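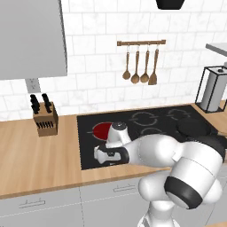
Kurton Hob

Remote-controlled demonstrations of hob and pan tasks in a simulated kitchen
Release 2, October

Kurton Hob is a set of 3818 demonstrations in which a person drives a simulated robot arm through small kitchen jobs, start to finish, with a hand controller. We started it because we wanted something between tabletop block stacking and a full kitchen, and a hob turned out to be a lovely place to work. Knobs are small and fiddly, pans have long handles that get in the way, and there are plenty of ways to do each job properly. We've had a great time making it and hope you'll enjoy using it!

At a glance

Demonstrations: 3818
Tasks: 12
Total driving time: 115 hours
Download size: 70 GB
Robot: one fixed arm with a two-finger gripper
Simulator: Flekmont
Control: hand controller, end-effector pose plus open/close
Language: one written instruction per demonstration, in English

What the operators did

Each session began with a task sentence on the screen, such as "turn the second knob" or "move the frying pan to the back". The operator squeezed the trigger to take hold of the arm, drove it until the job was done and then pressed a button to end the recording. Nothing is scripted. If someone wobbled on the way to a knob or had to come back for a second go at a handle, it is in the data.

The 12 tasks fall into three families: knob turning, pan moving, and short chains of the two (for instance, clear the pan off a burner and then switch that burner on). Chains are the most fun to watch, and also the hardest to learn from. If you are just getting going, try the knob family first.

The kitchen

There is one kitchen model, called Tedton, with a black glass hob in a wooden worktop, white tiles behind it and a rail of wooden utensils on the wall. The utensils, the knife block and the paper towel holder are scenery. They collide with the arm, so an operator who swings too wide will bump them, but no task asks for them to be picked up. 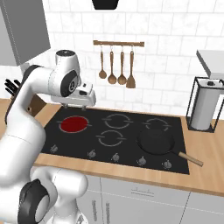
A burner shows red when it is on and goes back to a thin outline when it is off. The colour comes straight from the burner's state in Flekmont, so you can check success from the pixels as well as from the state file. We found this really handy when debugging a policy late at night: you can see at once that it has gone for the wrong knob.

The pan's starting place varies between demonstrations, and so does the arm's starting pose. The room itself stays put. We left lighting and textures alone in this release so that people can add their own changes on replay.

Camera views

Several fixed views were rendered for every demonstration, from both sides of the arm. The arm blocks part of the hob in all of them at one time or another, and from some views a knob or a burner can be hidden for a good stretch. Using two views together helps a lot.

What is in each folder

instruction.txt: the task sentence the operator was given
actions.npy: the controller commands, after smoothing
actions_raw.npy: the same, before smoothing
states.npy: joint positions, gripper opening, pan pose, knob angles, burner states
views/: one video per camera
notes.txt: anything the operator typed afterwards (often empty, sometimes very useful)

Please use actions.npy for training unless you have a reason to want the raw stream. Release 1 shipped only the raw commands, and the jitter at the moment of letting go of the trigger caused trouble for everyone who tried it.

Replaying a demonstration

Install the Ostrowski tools, then run:

ostrowski replay --scene tedton --demo path/to/folder

Add --state to step through recorded states exactly, or --action to send the commands through the physics again. Action replay drifts a little on the pan tasks, mostly when the handle is gripped near its end. Knob tasks replay cleanly on every machine we've tried.

Known problems

In a few chain demonstrations the instruction says "left burner" where "back left burner" would have been clearer. We have kept the original wording, as that is what the operator read.

The pan slides more easily than a real one would on glass. A policy trained here will probably push too gently on a real hob.

Burners give off no heat in the simulator and touching a red one has no effect. Please don't take anything in this set as a guide to safe behaviour near a hot surface.

All the operators were right-handed. Mirrored data would be a very welcome addition.

Coming next

We are working on lids, and on a second kitchen with the hob on an island. If you collect demonstrations of your own in Tedton, do open a pull request with a small sample folder and we'll help you get it into the same layout.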